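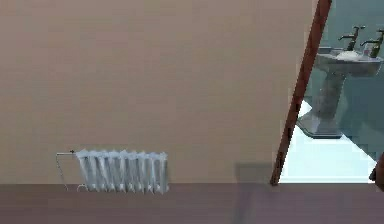 Heizkörper, Türrahmen, dahinter das Waschbecken: Blick Richtung Bad in der simulierten Testwohnung. Rendering: Fitcombe

Lesezeit: 2 Minuten

Fitcombe vergleicht Kameras und Greifer vorerst nur am Rechner. Zwei Kameramodelle, drei Greifer, alles in einer gerenderten Wohnung — der Umzug auf echte Hardware ist für November geplant. Das teilte das Unternehmen am 18. Sep. 2025 mit.

Im Rennen sind zwei Greifer von Flivus und einer von Dikmont. Der Steuerrechner kommt von Tolentino und bleibt bei allen Läufen gleich. »Sonst vergleichen wir am Ende Controller und keine Finger«, so Projektleiterin Maribeth Villanueva. Pro Kombination sind 60 Durchläufe angesetzt, Start jeweils an wechselnder Stelle in der Wohnung.
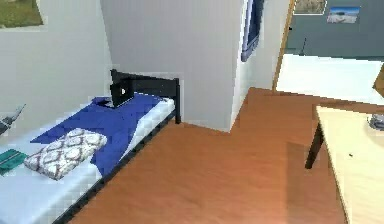
Gemustertes Kissen auf blauer Decke, rechts ein heller Tisch. Rendering: Fitcombe

Schwierigkeiten macht bislang vor allem das Schlafzimmer. Weiche Sachen, wenig klare Kanten. Die grobe Auflösung der Renderings hilft da nicht gerade, an Kissen und Decke zerfallen die Muster in kleine Stufen. Dennis Muli, zuständig für die Bildverarbeitung, will die Texturen noch mal überarbeiten lassen, bevor die Werte in den Vergleich eingehen. Bis dahin zählen nur die Läufe am Esstisch.

Dort gehts um harte Gegenstände: Glas, Schale, Figur. Alfredo Dela Peña wertet aus, wie oft die Kamera den Rand eines Objekts richtig schätzt, erst danach wird überhaupt gegriffen. Das dunkle Glas gilt intern als der schwierigste Fall. Zahlen dazu gibt es noch nicht, ein Zwischenstand soll folgen.

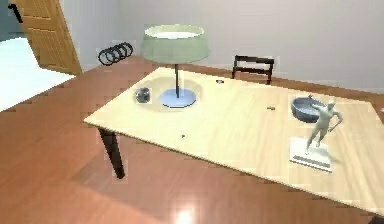

Esstisch mit Lampe, Glas, Schale und weißer Statue. Rendering: Fitcombe

Offen ist auch, welcher Greifer im November zuerst auf den echten Arm kommt. Flivus wollte sich auf Anfrage nicht äussern, bei Dikmont verweist man auf Fitcombe. Kosten des Tests: keine Angabe. Die Wohnungsmodelle sollen später auch anderen Gruppen zur Verfügng stehen, Bedingungen noch unklar.

Zuletzt erschienen
Tolentino liefert neue Firmware für Steuerrechner
Kheri Mabula über Tiefenkameras und Glas
Dikmont zeigt schmaleren Zweifingergreifer
Kristine Macapagal wechselt zu Flivus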